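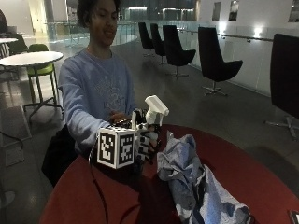
1/ Lu « Rumum », recueil de neuf nouvelles de Toshiko Ikeda, traduction française de Tuấn Bạch, éditions Coutinho. Notes de lecture, texte par texte ou presque. Je signale les révélations importantes avant de les faire.

2/ Données de base. Textes écrits sur une longue période, ordre non chronologique. Le plus ancien, « Dérive lente », est placé en septième position. Pas de préface. Une note de l'autrice en fin de volume donne les dates de composition et deux corrections apportées aux calculs orbitaux de la première version.

3/ Cinq des neuf nouvelles partagent un cadre : Limis, lune d'une géante gazeuse, colonisée par des équipages qui ne peuvent plus en repartir. Les quatre autres sont indépendantes. Le dos du livre parle d'un « cycle », le terme est excessif. Aucun personnage ne passe d'un texte à l'autre, seules la toponymie et la physique sont communes.

4/ La physique, donc. Limis est en rotation synchrone, avec une orbite de 62 heures. Ikeda en tire un calendrier, un régime de marées et un système de quarts de travail. Les trois sont cohérents d'un texte à l'autre, j'ai vérifié sur les passages chiffrés. Une seule anomalie : dans « Le Seuil », une éclipse dure trop longtemps pour l'inclinaison indiquée deux pages plus haut.

5/ « Le Seuil » ouvre le volume. Une hydrologue doit décider de l'ouverture d'une vanne dont personne ne possède plus les plans. Récit en temps réel, phrases courtes, presque pas de passé. Bonne entrée en matière, avec une réserve : le dialogue technique du premier tiers suppose qu'on sache ce qu'est un coup de bélier.

6/ « Skendport » est le texte le plus long et celui qui donne au recueil son centre de gravité. Une ville portuaire sous dôme, une pénurie de joints d'étanchéité, une administration qui attribue les pièces de rechange par un algorithme d'enchères. Le narrateur est l'un des auditeurs de l'algorithme.

7/ Intérêt principal de « Skendport » : l'algorithme est décrit assez précisément pour qu'on puisse le réécrire. C'est une enchère au second prix avec un terme de pénalité pour les quartiers ayant déjà été servis. Le défaut est lisible dès la sixième page, le narrateur met beaucoup plus longtemps à le formuler. Le décalage est voulu, il porte toute la tension du texte.

8/ Remarque de traduction. Bạch rend le terme de pénalité par « créance froide ». Le choix est discutable : « créance » oriente vers la dette, alors que le mécanisme est une décote. Dans les scènes d'audience, en revanche, la formule fonctionne bien à l'oral. Je n'ai pas comparé avec l'original, je ne lis pas assez le japonais.

9/ « Mille hivers de garde » est le texte sur l'immortalité. Les sentinelles d'une balise sont copiées, mises en sommeil, réveillées par roulement. Chaque copie lit le journal de la précédente. Ikeda évite la question habituelle (est-ce la même personne ?) et traite celle de la maintenance : que devient un journal que son lecteur a le droit de corriger ?

10/ Dispositif formel : le journal est donné avec ses corrections, par couches. Trois typographies dans l'édition papier. Dans le fichier numérique que j'ai lu d'abord, les trois sont ramenées à une seule et le texte devient incompréhensible à partir de la deuxième couche. Lire la version papier, ou attendre que l'éditeur corrige.

11/ « Dérive lente » date visiblement. Vaisseau-générations, mutinerie, découverte que la destination a changé. L'exécution est propre, l'idée était déjà ancienne à la date d'écriture. Les corrections orbitales n'y changent rien. À sauter si l'on manque de temps.

12/ « La Part du sel » et « Inventaire des voix » forment une paire, placés côte à côte. Même événement, un naufrage sur la mer intérieure de Limis, vu depuis le bateau puis depuis la station qui enregistre les appels. Le premier est faible. Le second est excellent, et il n'a pas besoin du premier.

13/ « Inventaire des voix » consiste en 200 entrées numérotées, de une à six lignes chacune. Horodatage, fréquence, durée, transcription. Plusieurs entrées sont dans le désordre et l'écart d'horloge entre émetteur et récepteur permet de reconstituer la trajectoire. J'ai fait le tracé sur papier millimétré. Il se referme.

14/ Révélation, passer au 15 si besoin. Le tracé refermé signifie que le bateau est revenu à son point de départ avant le premier appel enregistré comme appel de détresse. L'opérateur a donc classé en naufrage un équipage déjà à quai. Le texte ne le dit nulle part.

15/ Les deux nouvelles terrestres, « Bail précaire » et « Nord magnétique », sont d'un autre registre. Futur proche, conflit de voisinage autour d'un droit d'eau, expertise judiciaire. Mayu Matsuda, dans sa recension, les juge supérieures au reste. Je ne la suis pas : la partie juridique est solide, mais les personnages n'ont de fonction que d'énoncer leur position.

16/ Dernier texte, « Postface à l'usage des pierres ». Quatre pages, point de vue géologique, aucune présence humaine. Exercice de style assez sec. La dernière phrase reprend la première du « Seuil » avec un verbe changé.

17/ Sur l'édition. Papier correct, marges étroites, couverture de Shinji Kubo. Coquilles en nombre raisonnable, sauf dans « Nord magnétique », où les degrés et les minutes d'arc sont intervertis à deux reprises. La carte de Limis en fin de volume est orientée sud en haut sans que ce soit indiqué. Je l'ai lue à l'envers jusqu'à « Skendport ».

18/ Comparaison inévitable avec Sadao Kudo, même génération, mêmes thèmes. Kudo pose un axiome et déroule. Ikeda part d'une procédure (un quart, un registre, une enchère) et cherche l'endroit où elle casse. Qui a trouvé Kudo trop abstrait peut essayer ce recueil sans risque particulier.

19/ Ordre de lecture que je conseillerais : « Skendport », « Inventaire des voix », « Mille hivers de garde », puis « Le Seuil » et la postface à la suite. Le reste selon intérêt.

20/ Ajout du 29 août 2021 : on me signale que l'éclipse du « Seuil » (voir 4) est correcte si l'on prend l'inclinaison donnée dans la note finale et non celle du texte. Recalculé, c'est exact. L'erreur est donc dans la valeur citée par le personnage. Je laisse le post 4 en l'état.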